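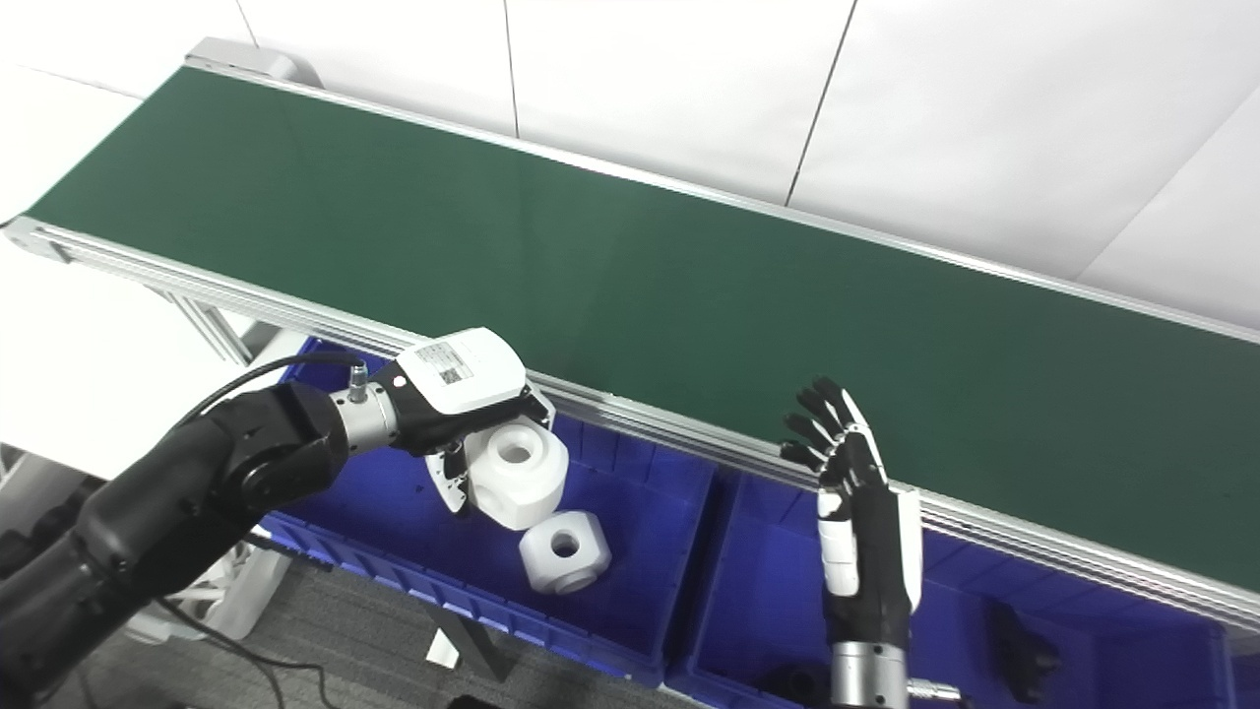

Bresoneck Parcel Complaints - data card

Over 700 letters of complaint about lost, late or squashed parcels, typed up from the Bresoneck depot's paper files. The longest is 2,018 words and concerns a teapot.

What you get

letters.csv has one row per letter: date received, parcel type, mood, full text. Mood was marked by two readers, Kwame Dogbe and Mieczysław Jabłońska, on a scale from "puzzled" to "solicitor". They disagreed on 40 letters, mostly over whether "kind regards" was meant kindly. Both marks are kept.

Known problems

- Names and addresses are replaced with tags. The cat's name in the teapot letter was left in by mistake and has stayed in.
- Coffee rings hid a few words. We typed [coffee].
- April is overfull. The depot changed its forms that month and people had views.
- No replies are included. We looked for them.

Use

Free for teaching and research. Please don't build an automatic apology writer with it - Skoller already asked.

Last updated September 28, 2020

Related items
Ansah Lost Umbrella Register
Wivitz Bus Timetable Corrections
Bresoneck Depot Forms, Old and New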